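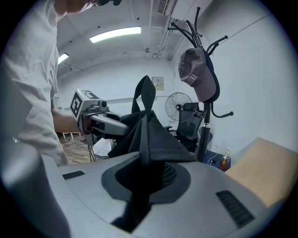

How I pack for a week away with one bag

I used to be the person sitting on a suitcase in the hallway at midnight. Then I spent a summer going back and forth to Kestport to help my cousin paint her house, always on the cheap bus with the tiny luggage hold, and I had to get good at this fast. I've now done that trip 6 times with a single soft bag and I've never run out of socks (okay, once, but that was May and it rained the whole time).

What you need

One soft bag with a zipper that goes most of the way around
2 packing cubes, or old pillowcases if you don't feel like buying cubes
A small pouch for chargers
A zip-top bag for anything that can leak

Step 1: Put everything on the bed first

Everything! Shoes, toothbrush, the book you swear you'll read. I leave the pile there overnight if I can, and in the morning I take out whatever looks silly. Last time that was a second pair of jeans and a full-size bottle of conditioner.

Step 2: Pick one color family

Mine is navy and gray with one loud shirt. If every top goes with every bottom you can get through a week on four tops and two bottoms, plus whatever you wear on the bus.

Step 3: Roll the soft stuff, fold the stiff stuff

T-shirts, underwear, pajamas and leggings get rolled. Fold them in half the long way, smooth them flat, and roll from the collar down. Jeans and button-downs I fold once and lay flat, since rolled denim turns into a log that takes up half the bag.

Step 4: Shoes go at the bottom

Stuff them with socks, put them heel to toe, and slide them in at the end that hangs lowest when you carry the bag. My friend Bohdan Dmytriv puts his in a shower cap, soles down, and I've stolen that idea completely.

Step 5: Cubes next, flat things on top

Tops in one cube, everything else in the other. The folded jeans go over them like a lid. Chargers slide down the side, and the leaky stuff goes in last so you can grab it without digging.

Step 6: Zip it, lift it, walk around the block

Really, go outside with it. If your shoulder is complaining by the corner, take out a pair of shoes. I weighed mine before the last trip and the empty bag alone was 965 grams, so I've been eyeing a lighter one ever since.

Coming home

Dirty clothes go in one cube, clean in the other, and I don't bother rolling. Souvenirs ride in the middle, wrapped in the loud shirt. I got two jars of plum jam back from Revville that way and neither one broke.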